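Trays, Mats and Other Surfaces: Notes for Unit 7
Home and Table Skills, Postidness Evening Program 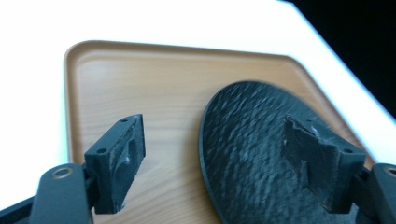
Ilham Ramadan

These notes go with the session on trays. Read them before you come, and bring one tray from home if you have one. Any size will do.

Most of what gets written about trays is written by people who want to sell you one. I went through the usual advice in July and kept finding the same claims, passed from one household book to the next with no sign that anybody had tested them. I have tried to separate what we can check in class from what we can't.

Claim 1. A tray makes a group of things look tidy.

Maybe. Put a dark object on a light wooden tray and the eye goes to it, that much I will grant. The oval piece at the top of this handout is flat and black, and against the pale wood its outline is easy to pick out. But easy to see and tidy are two separate things. Put twelve objects on the same tray and you have clutter with a border. We will try this with the same objects on and off a tray and vote before anyone discusses it.

Claim 2. Wood is warmer than plastic or metal.

Warmer to the touch, yes, and there is a dull physical explanation (wood carries heat away from your hand slowly). Warmer in the sense the catalogs mean, I have no idea how you would measure it. Write down what you think they mean before class. Last term we got 2 definitions that could not both be right, and I was never able to settle it.

Claim 3. Round or oval things belong on a rectangular tray.

The argument is that curves "soften" corners. I have seen the opposite rule stated just as firmly. What we can test is how much usable room is left. An oval object leaves awkward space at its ends, and a cup put there tends to sit half over the rim of whatever is next to it. Draw the outline on paper first — it takes a minute and saves a lot of shuffling.

Claim 4. A light surface shows dirt, so it stays cleaner.

It shows some dirt. Coffee, yes. Flour and salt, hardly at all. A black item has the reverse problem, and anyone who has owned one knows about dust. Whether seeing dirt leads people to wipe it up is a question about people, and I would not bet on the answer.

On care

Wipe with a damp cloth, then a dry one. Don't leave a wooden tray standing in water. As for oil, the Geum booklet in your packet says to oil often and the Standia one says almost never. Neither says what the wood has been finished with, so I don't see how either can be so sure. Find out what finish yours has before you put anything on it.

For the session

Bring your tray, a ruler, a sheet of paper larger than the tray, and a few flat objects in different shapes. We meet in room 454. Carry your tray loaded across the room at least once, even if you feel silly doing it. Most of the opinions I have heard about handles came from people whose trays never leave the sideboard.

Reading: the Caren booklet, first section only. The second section is advertising.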